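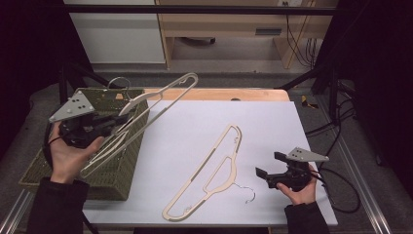 By the Skilley project bench, Antoniadis Building
September 29, 2018

If you walked past our room in June and wondered why two grown adults were passing coat hangers back and forth for an entire afternoon, this is your answer. It's taken me a while to write up (sorry to whoever puts this newsletter together, I owe you a coffee), but the hanger work has finally given us a result I'm happy to show people, and it's a slightly odd one.

A quick refresher for those who've joined since the last issue. Skilley is our project on teaching two-armed robots to do fiddly household jobs, and for most of its life we taught the robot by driving it. You'd sit at the controls, squint at the arms and try to persuade them to pick up a sock. It works, and it is painfully slow. Everybody who has done a shift of it has the same sore spot between the shoulder blades.

So we've moved to hand-held grippers. You take one in each hand, you do the job with the gripper fingers instead of your own, and we record where each gripper goes, how far its jaws are open and what the camera on it sees. The robot doesn't need to be in the room at all. Later on we train a policy on those recordings and run it on the actual arms, which carry the same jaws. The idea has been floating about the field for ages in one form or another and we make no claim to it. What we wanted to know was what makes a recording worth having once collecting them gets this cheap.

And it does get cheap! By the end of the hanger collection we had 3174 demonstrations on disk. In the old driving days that would have been a career.

Why hangers, then? I'd been grumbling for months that our test objects were too polite. Blocks, cups, a foam ball. You can grab a foam ball pretty much anywhere and it forgives you. A plastic hanger forgives nothing. It's long and thin and mostly hole, the hook swings the weight about, and if you pinch it by the tip the whole thing droops and turns over in the jaws. Two of them on a table will hook each other the moment you look away. Ours are the cream ones with the grey non-slip strips, and those strips turned into a research topic all by themselves, which I'll get to.

The job goes like this. There's a green basket at the left of the table and a white surface covering most of the rest. Hangers get moved between the two, sometimes one at a time and sometimes gathered into a bundle, and the recordings cover both directions. There's no clever choreography. We told people what the end state should look like and let them find their own way there.

That last decision is the one we ended up arguing over, and it's really the subject of this item.

When you let people find their own way, they find a lot of ways. Some of us slid a hanger to the edge of the white surface and picked it up there. Some went straight down through the opening and lifted by the inner bar. One camp (mine, and I stand by it) liked to use the second gripper to steady the hook end before lifting, and another camp thought that was a waste of a hand. Bundling was even worse. You can gather hangers by stacking them flat and then tipping the lot, or by holding the bundle edge-on in one gripper and feeding new ones in beside it. Both are perfectly good. They look nothing alike to a network trying to work out what should happen next.
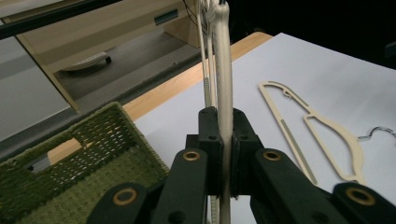
A bundle held edge-on in the jaws, with another hanger flat on the white surface.

The first policy we trained got everything, all 3174, no filtering. I was quietly confident. More data, more variety, what could be wrong with that? We ran it for 50 trials on the arms and it finished the job in a bit more than half of them. The failures were fascinating and very annoying. It would head for the inner bar, dither, change its mind and go for the shoulder instead, then dither again. A few times it hovered over a hanger for so long that the trial simply timed out. If you've ever met somebody in a narrow hallway and both stepped the same way three times running, you know the look.

The obvious move was to clean up. We went through the recordings and pulled out a set of 500 that shared one strategy: grasp near the shoulder, lift with the hook trailing, bundle edge-on. My steady-the-hook technique got cut, and I've been very mature about it. Same network, same training settings, same arms, and another 50 trials with the hangers laid out in the same starting positions as before. This time it completed all but six.

So a set less than a sixth the size did a great deal better. I'd like to say we stopped there and popped a cork, but somebody at our lunch table pointed out that we'd changed two things at once. The 500 were more consistent, sure. They were also mostly from later in the collection, when everyone had had practice and was a lot smoother with the grippers. Maybe we'd just thrown away the clumsy ones.

That was a fair point and it cost us most of a month. We built a third set, the same size, picked for smoothness alone with every strategy mixed in. It landed between the other two, and closer to the big messy set than I expected. So skill helps, and agreeing on a strategy helps more, at least for this job on this table. I'm going to keep repeating "for this job on this table" until people are sick of it, because hangers are peculiar and I don't want anyone writing in a grant application that we proved small data is best. We didn't.

Now, the grey strips. Looking through the failures from the first policy, I noticed that a lot of the good grasps and a lot of the bad ones were only a finger-width apart. When the jaws closed over a non-slip strip, the hanger stayed put. When they closed on bare plastic next to it, the hanger could rotate during the lift, slowly, like a gate swinging shut, and by the time it reached the basket the hook was facing the wrong way. People doing the demonstrations fix this without noticing. You feel the hanger start to go and you squeeze a bit, or tilt your wrist. Our recordings have the squeeze and the tilt, but they don't have the feel, so from the policy's side there's a correction with no visible reason for it.

We haven't solved that. What we did was dumber. We asked people to aim for the strips where they could, collected a small top-up set and mixed it in. The rotating mostly went away. It doesn't help you with hangers that have no strips, obviously, and I'm told the wire sort is next on the list, so pray for me.

A few practical notes for anyone planning to borrow the method, as I've had a couple of emails from the Erden side of the building asking how we set up.

Cables will get you. Ours trail down from both grippers and in the first days I caught one on a hanger hook more often than I'd like to admit. Arrange them before you start and check again after every break. We also found it helps to stand a bit further back from the table than feels natural, so that your elbows have somewhere to go.

Keep the basket within comfortable reach of the left hand. Ours sits right at the front corner. When we tried it further back, people started leaning, and the lean shows up in the recordings as a weird swoop that the arms then try to copy with great enthusiasm.

Remember that your wrists can do things the arms can't. We lost a fair pile of lovely demonstrations to poses that were out of reach for the robot. There's now a checker that beeps at you when you've strayed outside what the arms can manage. Everyone hates the beep. Leave it on.

And do write down which strategy was used while you're collecting. We didn't, and sorting it out afterwards meant watching recording after recording of hangers going into a basket. I've started dreaming about it. A one-word label at the time would have saved us the lot.

As for what comes next, we're trying to find out whether you can keep the variety and still get a decisive robot. Our hunch is that the trouble lies in the policy averaging between strategies, so we're testing a version that commits to one plan for a short stretch before it's allowed to reconsider. Early runs look promising on single hangers and a bit hopeless on bundles — it commits beautifully to a bad idea and then carries it all the way to the basket. I'll report back when there's something firmer to say.

We're also hoping to repeat the whole comparison at Grosomora, where they have a different pair of arms and, more to the point, a different bunch of people holding the grippers. If their strategies split the way ours did I'll feel a lot better about the result. If they all independently arrive at steadying the hook with the second hand, I'll be unbearable for weeks.

The three training sets and the list of starting layouts are on the shared drive, in the Skilley folder under hangers. The readme is a bit rough, so ask me if something in it makes no sense. And if you've got any spare hangers of the same cream kind, with the strips, please drop them by the bench. We've snapped a few hooks and I'd rather not change brands halfway through a study.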